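4.2 Recovering the wrist view during disassembly

We had hoped, when we began planning the Cadier trials, that a single overhead camera would carry us through the whole disassembly sequence, and for the outer panels it did very nicely. Once the gripper goes down into an open desktop case, though, the arm hides most of what we care about, and so the policy described in Section 3 takes its close-range input from the small camera at the wrist (Figure 3). We are grateful to Bo-ram Son, who patiently labeled the first 80 wrist views by hand and talked us out of several label sets that were far too fine.

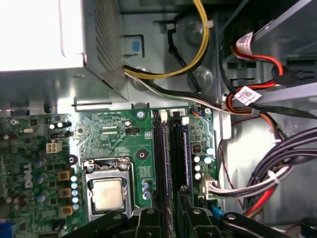
Figure 3. Wrist-camera view inside a Dell desktop case, with the gripper fingers at the bottom. The processor is exposed in its socket, and one memory module is seated to the right. Note the glare on top of the power supply.

4.3 Glare and loose cables

Two things gave us more trouble than we expected. The first was glare: a bright metal surface can wash out to plain white, and our early segmentation model was rather too happy to call such a patch background. Training with randomly brightened regions helped a good deal, and we kept that step in all later runs. The second was cabling. A bundle that crosses near the edge of the board changes shape from one case to the next, so we treat every cable as a region to keep clear of, and leave the sorting of one from another to later work. Of the 24 held-out cases, the planner chose a path through a cable region in two, both of them while approaching the memory slots from the side.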